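Crease will not come out of coated tablecloth

Posted by Maëlle Ouellet in Laundry and Fabric Care

I bought a printed tablecloth in May and it was stored folded. It has a coating on the upper side, and the care label is missing. One crease survives everything I try. Hanging it over a door for 17 hours made no difference. Can a coated cloth be ironed, and at what setting?

Réjean Leclerc
Find out what the coating is first. Vinyl softens at low heat and will stick to the soleplate. Acrylic coatings on cotton usually tolerate a cool iron on the reverse side with a dry cotton cloth in between. If the back is fuzzy or felt-like, assume vinyl and keep the iron away from it.

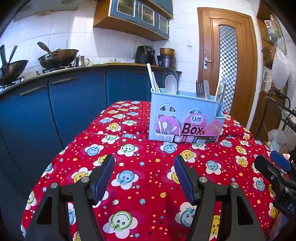 For vinyl, use a hair dryer on low, held a hand's width off the surface and kept moving. Work on a flat table and smooth outward from the fold with your palm. Leave the cloth flat until it has cooled completely. Lifting it early puts the bend back in. Test a corner first.

Tyson Grewal
just put some heavy books on it overnight, worked for mine

Thérèse Hiebert
Books help only if the cloth is warm when they go on. I would do what Réjean says and then add the weight.

For storage, roll it on a cardboard tube with the printed side out. Do not use the steam function on an acrylic coating. I did that once with a Brellau cloth and the finish turned cloudy along a strip 2 inches wide.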